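Prorkum – tablet rumours and what became of them

Welcome, and thank you for stopping by! Prorkum is a small, hand-gathered collection of 800 rumours about tablets and phones, each paired with a note on what was finally announced. I started it on a rainy evening in September, after an argument over whether leaks had got any better, and it has rather grown since then.

What you get

There are 2 files. The first, rumours, has one row per claim: the month it appeared, the kind of device, the claim in plain words, and where it was read. The second, outcomes, says whether it came true, came partly true, or never turned up at all. The two are joined by the claim number, so please don't sort one without the other (I have done this, and it took a whole weekend to mend).

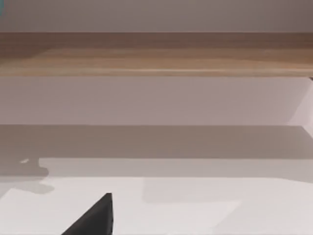
Wood grain under a pale wall, rendered.

How the claims were sorted

Every claim sits in one of 12 groups, such as screen size, storage, price and shipping date. Shipping dates were by far the hardest. "Late autumn" can mean nearly anything, so I allowed six weeks either side and marked those rows as loose. If you would like to be stricter, the original wording is kept in full and you are very welcome to mark them again.

The first clean-up was done with Faseo, a little script that trims stray spaces and spots repeats. It misses some – the Kurkow list in particular still has the same story told twice in different words.

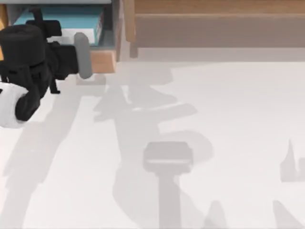
Arm over a white surface, rendered.

Known gaps

Cheaper tablets are thinly covered, and anything not reported in English is mostly missing. The Symonenko list will help with that once I have finished reading through it.

Using it

Free for any purpose, and a mention of Prorkum would be lovely. Corrections are always welcome – do please give the claim number.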